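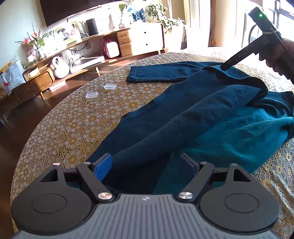

Chapter 9
When the Work Changes Hands

Skirketti ran a garment-care business with 44 employees when it began to automate its folding tables. Until then, every sweater and cardigan was laid out, smoothed and folded by hand. A skilled folder learned the job in a few weeks and got fast at it over a year or so.

The first change was a small one. Some of the folders spent 2 hours of each shift working with hand-held grippers in place of their fingers, so that their movements could be used to teach a machine supplied by Sinine. Knitwear was the hard part. A sleeve has to be found in the heap and drawn out straight before the body can be folded, and soft yarn bunches up under pressure.

The folders did not all see this work the same way. Several liked the break from routine. Others asked what would happen to their hours once the machine could fold -- and whether teaching it should be paid at a higher rate. Management had planned for the equipment but had no answer ready for either question.

This chapter follows Skirketti through its first 90 days with the new system. It then turns to Karam, a linen supplier that brought in similar machines and gave its staff a say in the schedule from the start.

Key terms
demonstration
job redesign
deskilling
task rate

9.1 Who Teaches the Machine?

Job descriptions are usually written before new equipment arrives.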